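Toswood War Memorial Names – README

I started this dataset because I couldn't find my great-uncle.

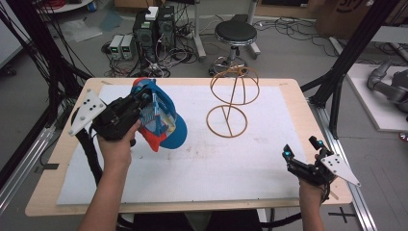
He's on the stone in Toswood, second column, but the county list had him under a different spelling, and the state list didn't have him at all. So I began typing up names from the memorials near me, and it kind of got away from me!

What's in it

One file, names.csv, with 900 rows. Each row is one name on one memorial, so a man who is listed in both Nanen and Clillow gets two rows. I left those alone on purpose – please don't merge them before you read the notes column.

Columns: memorial, town, surname, given, rank, war, panel, line, notes. Rank is blank for 295 rows (the Clillow stone doesn't give ranks, and Nanen only gives them for officers).

Spelling

I typed what is carved, mistakes and all. If a family or a newspaper spells it another way, that goes in notes. Accents are kept wherever the stone has them, so search for Acuña as well as Acuna, and open the file as UTF-8 or you'll get garbage in that row.

Known problems

- 2 names on the north side of the Nanen memorial are too worn to read. They're in as "illegible".
- The Toswood plaque was recast and the line order changed. I follow the new one.
- The war column is my guess for anyone listed only under "Peacetime Service".

Updates

Last full check against the stones was Monday, July 27, 2026. I'm hoping to add the Clillow cemetery wall in October, if the scaffolding is down by then.

Use it for whatever you like. Corrections are very welcome – send the panel and line number if you have them.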